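Mastunard path inspection robot: a season at Ultcombe
Reviewed by Ewurabena Ayaaba, 14 May 2021

I look after the footpaths and railings at Ultcombe, along with Begoña Cordero and whoever we can borrow from the gardens team when the leaves come down. In September we were told we would be getting the Mastunard, a small wheeled robot that drives itself along a set route, films the path and the railings, and sends back a list of what it thinks wants doing. The sales talk was that it would "give us our mornings back". I have now had it long enough to say where my mornings went.

Getting it going

It comes in one box with the charger in another. Setting up a route means walking it with the handset while the robot trundles behind you, then sitting at a screen and marking which bits are path and which bits are not. The handbook allows an hour per route. Our first took most of a day, and the second was not much better. After that you get the hang of it.

There are 59 routes on our sheet. We had 30 of them loaded by the spring, and I doubt the rest will ever go on. Some have steps, and one has a kissing gate. Nobody from Mastunard had asked us about gates.

What it is like on a real path

On wide, open paving it does well, I'll give it that. It keeps a steady line, stops for dogs and gets round faster than I expected. The narrow cuts are the real test, the ones with railings down both sides and a low wall, where trees hang over and dead leaves gather along the wall side. A good share of our work is in places like that and it always has been.

The reports from those runs are a mixed bag. It picks out leaf litter nicely and gives you a fair idea of how deep it has drifted. Railings are another matter. Close to, its wide view stretches the bars so they fan out and seem to lean over the path, and the software will sometimes take that at face value. We had 167 railing warnings in the first batch. Begoña walked every one with a spirit level and found two loose posts, both of which she already had in her notebook. It also struggles to tell green staining on old paint from anything worse, so you get "surface damage" against half the railings we own.
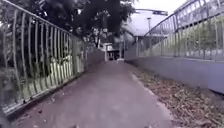 What it has changed for us

Before the robot, one of us would walk a path with a broom and a bag of fixings. If a bolt was loose you tightened it. If the leaves were getting slippery you swept them, and the job was finished before anyone had typed a word. Now the looking is done first and the doing comes later, off a list. So a loose bolt gets seen by the robot, checked by me on the screen, passed to Begoña and then tightened, by which time she has walked to the same spot she would have walked to anyway.

I spend about half my week indoors. My knees are grateful and I can't pretend otherwise, especially in wet weather. But I applied for an outdoor job, and my pay has not moved for learning an indoor one. Begoña's week has gone the other way. She does all the lifting and fixing now and hardly any of the strolling in between, and she says she goes home more tired.

Then there is the question of hours. We were promised that no posts would go. None have. The casual who used to come in for the leaf season was not asked back, though, and I have not heard anyone count that.

Against the Coltell

We had the Coltell on trial before this. It is slower and the battery is poor, but it only takes photos and leaves the judging to you, and I preferred that. Aidoo, who supply both, told us the Mastunard would "learn our site". I have been marking its false alarms as false for months and it still sends me the same railing by the lower gate every single time.

Cost and upkeep

The machine was bought out of a budget I never see, so I can't tell you if it was good value. What comes out of ours is the yearly cover, which is 2,000 pounds and does not include tyres. The tyres wear. Wet leaves pack in round the front wheels and have to be picked out by hand – keep an old toothbrush in the van.

Would I have it again?

For long, plain paths in a big park, perhaps. It is well made, it has never bumped into anyone, and the night-time storm check is useful when you don't fancy going out under trees in the dark. For a place like ours I would want the warnings turned right down, a proper say in which routes it does, and the leaf-season casual back. If your manager is thinking of one, ask to have it on your worst path for a fortnight, and make sure the people who sweep that path are in the room when the reports are read out.

Three stars out of five. Begoña says two.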